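Skinum – a word list for talking about how things feel

README, last updated June 30, 2025

Skinum is a free list of English words and short phrases for the feel of a surface. It holds 195 entries, from the everyday (smooth, rough, sticky) to the ones people reach for once or twice a year (chalky, napped, orange-peel). Each entry has a plain meaning, a couple of sentences showing it in use, and a note on which other words it tends to get muddled with.

I started it while trying to describe a set of old book covers over the phone. We had one word, "leathery", for five quite different coverings, and it was no use at all. English has a lovely heap of texture words and most of us use only a handful of them! So the list grew, then it grew a second file, and here we are.

What is in the folder

words.csv – the list itself, one entry per line.
pairs.csv – 50 pairs of words that are often swapped by mistake, with a short note on each.
sources.txt – where the spellings and older meanings were checked.
CHANGES.txt – what was altered and when.

Columns in words.csv

word – the entry, lower case, British spelling. "Grey" and "mould" stay as they are, please.
kind – touch, look or both. Glossy is look. Tacky is touch. Matte is marked both, and I go back and forth on that one.
scale – fine, middle or coarse. Left blank where it makes no sense, as with "waxy".
meaning – one sentence, no longer than 2 lines on an ordinary screen.
use_1, use_2 – sentences written for this list. None are lifted from books.
near – other entries it is close to, split by semicolons.
region – filled in only where a word is mostly heard in one part of the country. "Claggy" was a joy to write up.

How the entries were chosen

Words came from three places: my own notes, old trade handbooks on cloth, plaster and metalwork, and suggestions sent in by readers of the Cidier newsletter. A word went in if it could be used of at least two different materials. That rule threw out some beauties (goodbye, "slubby", you belong to yarn) but it keeps the list useful to people who don't work in a single trade.

Words for pattern that can't be felt, such as "dappled" or "marbled", were left out. There is a gap in the market for that list and I would happily read it.

The meanings were written first and checked afterwards against printed dictionaries. Where mine differed, I looked at how people use the word in letters, adverts and repair guides, and usually ended up changing mine.

A note on pebbled, knurled and ribbed

These three bring in more mail than the rest put together. Pebbled means covered in small rounded bumps with no strict order to them. Knurled is a pattern of ridges or small points worked into a surface, very often to help with grip, and it is the word you want for the edge of a good metal knob. Ribbed has raised lines running one way. From a little distance, fine knurling and fine pebbling can look much the same, and the entries now say so.

Matte and satin are a similar case. Matte throws back very little shine. Satin has a soft one, usually spread along a curve as a paler band. Plenty of surfaces sit between the two and "matte to satin" is a perfectly respectable thing to write. 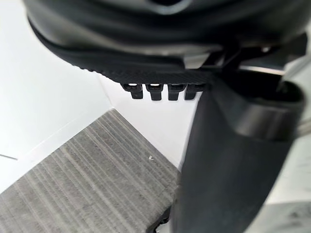 Smooth black housing, matte to satin, with a fine knurled or pebbled strip below it.

Using the list

Open words.csv in any spreadsheet, or in a plain text editor if you like living simply. It is saved as UTF-8 with commas between columns, and any cell holding a comma is in double quotes. Some older spreadsheets get the dashes in the meanings wrong – pick UTF-8 by hand when it asks.

The Marwat reading group uses the touch words as a warm-up for describing things in the dark, which I had never thought of and now do at home. Wurka, a small word game, uses the pairs file for its hints.

Known problems

The region column is thin north of Leeds and almost empty for Wales.
"Silky" and "silken" are separate entries and probably should be one.
Seventeen meanings still lean on the word "slightly".
Wet textures are badly served. Slimy, slick and slippery are in, and then it tails off.

What is coming

The next version is due in December, with 70 new words already drafted, most of them for food and for bark. Suggestions are very welcome. Send the word, a sentence you have really said or heard it in, and the thing you were touching at the time.

Licence

Free to copy, change and share, for any purpose. A mention of Skinum is nice to have.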